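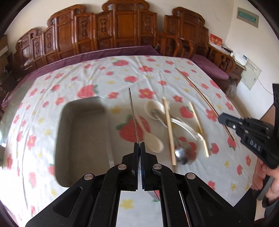
Prostside is a set of 573 notes on sorting tableware into trays, and I would not lean on it too hard. The labels came from Yeshi Gidey and were checked by Tekle Tefera, who disagreed on 17. My main doubt is colour. White spoons and a white plate on a strawberry-print sheet are easy to tell from the background, and a plain grey tray is easier still. Whether the labels hold up on a cluttered bench is anyone's guess.

Known problems

"Spoon" covers both ceramic and steel — I argued against this. Chopsticks are labelled singly, never as pairs.

Licence: ask Nuria Ambaye before reuse. Next revision is promised for April.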